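Brustance Household Water Use Study
Progress report to the Cerura Fund, second reporting period
Prepared by the Mishra Metering Group

Summary
Metering is in place and data collection continues on schedule. Two of the five work packages are complete. Spending is within the approved budget.

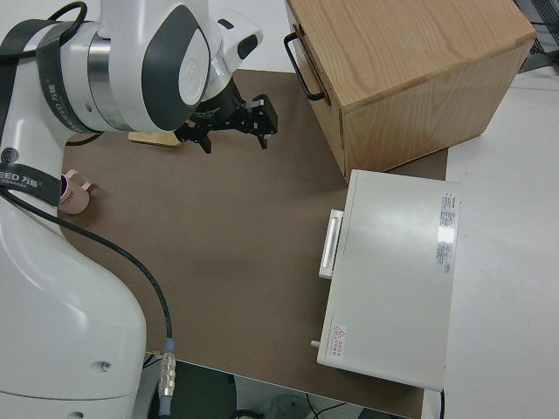
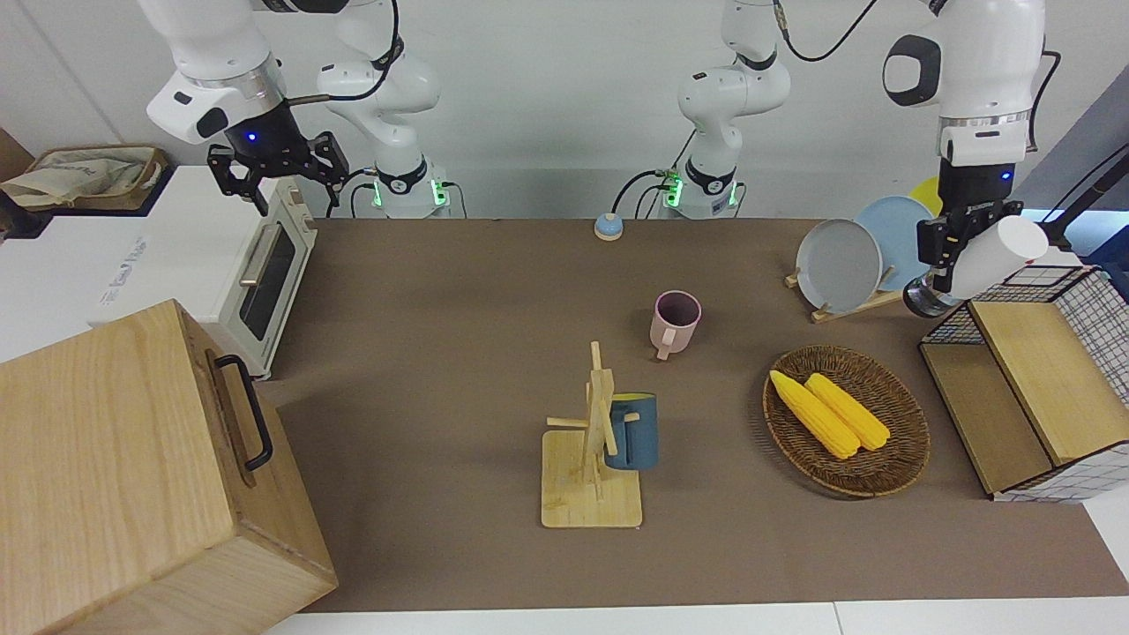
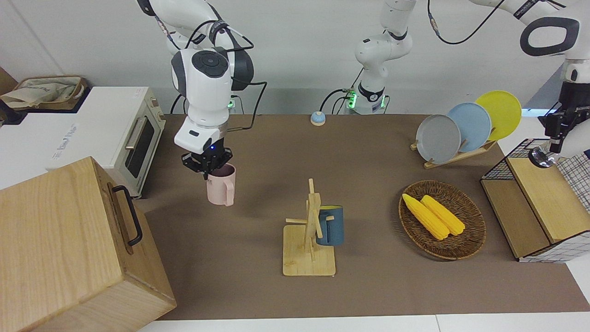
1. Meter installation
The study covers 900 households in the Brustance supply area. All meters report at hourly intervals. Nine units returned a constant zero reading and were replaced under warranty. Readings from those addresses before replacement are excluded from the analysis.

2. Data quality
Gaps of 2 hours or less are filled by linear interpolation – longer gaps are left blank. Clock drift was found in one batch of loggers and corrected against the network time signal. The correction is recorded in a separate field so that the original time stamps remain available.

3. Leak detection
The current method flags a household when flow does not fall to zero at any point between midnight and 5 a.m. Homes with water softeners produce false flags during regeneration cycles. A revised rule that checks the shape of the flow curve is being tested on the Wisoto subset.

4. Issues
Access to basement meters in the older apartment buildings remains slow. The building managers require written notice for each visit, and the visit plan has been changed to group addresses by building.

5. Next period
Work will cover the seasonal comparison, the revised leak rule and a draft of the tariff section. The August readings are needed before the outdoor use estimate can be closed. No change to the budget is requested.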